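About Cliltanano

We started Cliltanano in the back half of a former print shop on Korninden Street, and we are still there, though we have taken over the front half too and the radiators have improved. There are 13 of us now. We write planning and perception software for robots that have to get around inside ordinary homes, and if you have ever tried to steer a laundry cart through your own hallway you already have a fair idea of what our days are like.

Our main product is Flavby, a motion planner. You give it a map, a robot and somewhere to be, and it works out how to get there without scraping the paint. The first version did this well in wide rooms and badly everywhere else, so we spent most of two years on doorways, corners and the awkward spots behind furniture. The current version plans again up to 200 times on a single trip, and it keeps the old plan handy in case the new one is worse (we learned that one slowly).

Alongside it sits Lapiņa, our perception toolkit, named after a street one of us grew up on. Lapiņa takes in depth and color and tells the planner what is floor, what is wall and what is a door that might move. Floors and walls sound easy until you meet patterned stone or frosted panes, and we are very fond of both for exactly that trouble — they keep us busy.

Nearly everything we write goes through simulation before it goes near a customer's machine. We keep a library of 2,000 rendered rooms, and every night the whole test suite runs through them while we sleep. Some are tidy and some are frankly ugly, with odd colors and shadows falling every which way across the boards. On Wednesday mornings we sit down with coffee, pull up the ones that gave Flavby a hard time, and talk them over until lunch.

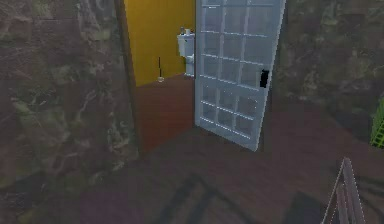
Rasa Zariņš wrote to us after her team's first month with the planner that she had expected to spend it tuning numbers, and had spent it reading our logs instead, which she called the first planner logs she could follow without phoning anyone. She also asked for a clearer warning when a door's swing angle is uncertain, and that went into the October release.

We answer our own support mail, all of us in turn, and we are always glad to hear from people who are wrestling with a narrow hallway. Visitors are welcome at Korninden Street most afternoons after 3. Ring the lower bell, the upper one belongs to the dentist.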